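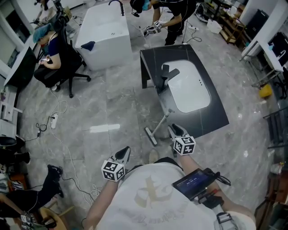 Search this site Go

Belay Stone & Bath began in a rented shed on the edge of Tostenport, and we have been happily cutting, polishing and delivering vanity tops to our neighbors ever since. We now look after homes in Grindton and Gallulbridge too, and we keep some 2,000 square feet of slabs under one roof, so you can wander through and take your time. People do fall hard for a black marble look with faint white veining, like the countertop on the dark frame – and we understand completely! – but we'll gladly talk you through the paler stones as well.

Our showroom moved to its present home in June, and there is always coffee on. Bring your measurements, your paint chips and your mother-in-law if you like (ours have plenty of opinions too).

Belay Stone & Bath, 1,413 Mill Road, Tostenport | Contact us | © February 2020 | Back to top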